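The Man Who Sorts Before He Fixes

Hadi Bitar has been repairing fountain pens for 34 years, and he still gets excited when the mail comes. I could hear it in his voice when he picked up the phone one morning in February. A padded envelope had just landed on his bench, and he wanted to open it while we talked. Inside was an old school pen with a cracked cap. "Oh, she's lovely," he said, before he had even told me hello.

Bitar runs Sorkley Pen Repair out of what used to be the front room of his aunt's house. He learned the work from his uncle, known to everyone on the street simply as Moussa, who fixed watches for money and pens for fun. "He gave me 3 broken pens and told me to make one good one," Bitar says. "It took me all summer. It leaked on my shirt, my schoolbooks, the cat. I was so proud of it!"

That pen is still in his drawer, and yes, it still leaks.

What I wanted to know was how he gets through the pile. Last year he finished 239 repairs by himself, many of them for people who had been told their pen was junk. He laughed when I asked for his secret, then talked for a good ten minutes about sorting, which I loved, being a person whose kitchen drawers are a disgrace.
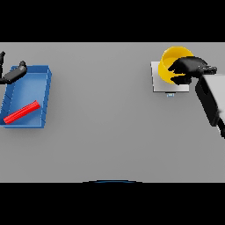
Sorting is the part Bitar teaches first, and he teaches it with real joy. New students at his evening class want to get straight to the nibs, and he makes them wait. Every pen gets taken apart over its own container, and nothing from one pen may touch anything from another. It doesn't have to be fancy. A shallow blue tray with low sloped walls, the sort that would hold one long red rod laid at a slant across its lower half, is the shape he likes for barrels and caps, because long round things love to roll. "Barrels are escape artists," he says. "I once spent a whole evening under the radiator looking for a cap. I found two caps, and neither of them was the one I'd lost."

After sorting comes soaking, in plain cool water, sometimes overnight. Old ink can set hard as paint, and Bitar is strict about patience here. Hot water can warp or discolor some of the older materials, and he has seen many a fine barrel ruined by somebody in a hurry. "Go make dinner," he tells his students. "Go see your mother. The pen will be there."

He keeps a notebook of ink colors that come out of old pens during the soak, with a little swatch of each one dabbed on the page. His favorite is a murky green from a pen that had sat in a desk for decades. He has tried to mix it himself, without luck so far, and he sounded delighted to have something left to chase. 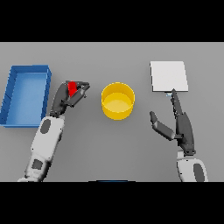 A class full of first-timers

The evening class meets upstairs at the Kolard Library, and it has room for 8 students. Bitar would take more if the tables were bigger. Some come with a pen they inherited, and some have never held a fountain pen in their lives. For the second group he hands out a Vosto, a plain student pen that he buys used by the boxful. "You can drop it, you can put it together backward, you can sneeze on it," he says. "It forgives you."

By the last meeting everyone has cleaned, sealed and refilled a pen, and they all write a letter with it. Who it goes to is up to them. One man wrote to his old landlord. A teenager wrote to her future self and asked Bitar to hang on to it for her, so it's in the drawer with the leaky one.

I asked what a beginner should buy first. Nothing, he said. Ask your family. He is sure that half the houses in town have a pen in a cookie tin somewhere, and that most of those pens would write again after a good rinse. I went and looked in my mother's sewing box that same afternoon, and there it was, a little black one with a bent clip. It's soaking in a glass by my sink as I type this, and the water has gone the most wonderful blue.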